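15 December 2023

Long day in the lab, home at half past eight. Writing this up before I forget which numbers go with which policy.

The full training set is frozen now. Zainab closed it this morning at 3,109 demonstrations and moved the last lot off Somogyi, so the disk that has been shouting at us since July can finally be wiped. I asked her to keep the raw wrist video for the fruit picks a bit longer. She agreed but wants it gone before the break.

We spent the morning on the question Pilar raised at group meeting, whether the two-stage policy (which we are calling Irkis in the paper, her choice, I have stopped arguing) is better at the shelves or only slower and more careful. Her point was a fair one. If you let the old policy move at the same speed it might do just as well, and then we would have a paper about patience. So we slowed the old one down to match and ran both on the same layouts. The slow version of the old policy is a bit better than the fast version, but it still goes wrong in the same place. It gets the hand into the compartment and then closes before the fingers are round the fruit, and the fruit rolls to the back. Irkis waits for the second stage to agree on where the fingertip is in relation to the object. The gap between the two is smaller than I hoped for apples and larger than I expected for pears.

I don't fully understand the pears. Ayodele thinks it is the neck. When the pear lies on its side the old policy treats the whole length as the target and aims for the middle of it, which puts the hand over the narrow part half the time. He wants to label the wide end separately and retrain. I said not before the paper goes in. We went round this twice and then had lunch.

After lunch, the two-arm runs. The left hand holds the basket and the right hand goes into the shelves, and the measure is whether the item ends up in the basket without a person stepping in. Olanrewaju sat on the stop button and I kept the log. We had 3 layouts to get through and each has to be done with both policies, so there was a lot of resetting and walking back and forth. The upper compartments are still the slowest. The arm has to come in at an angle and the planner leaves a very wide margin round the dividers, wider than it needs. I have made a note to try halving it on the practice rig first.

The thing I most want to check is the first touch. In the old runs the hand would settle on a contact and stay with it even when it was a poor one. Irkis is allowed to touch with one finger, stop, and pick a new approach. I marked the moments of first contact by hand in the log, which took ages, and I want to compare them with what the model says its own confidence was at that point.
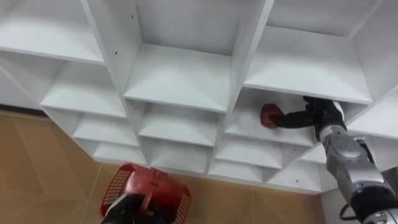
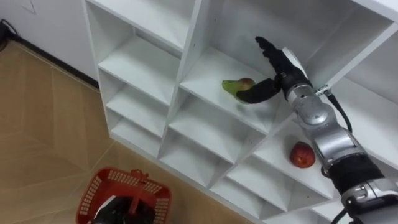

Oluwatosin came down at four to look at the plots and didn't like the axis. She is right that stopping at 900 steps makes the old policy look worse than it is, as a few of those runs might have finished given longer. I will redo it with the full length and put the cut-off in as a dotted line. She also asked for the results split by shelf height in the main text, and I had them in the appendix. That means losing the Grimora comparison or making it very small. I would sooner lose it. The set-up there was different enough that I never trusted the comparison anyway.

Still to do: plots, the paragraph on speed matching, reply to Pilar, ask Ayodele for his pear notes in writing. Back of my neck hurts from the log. Bed.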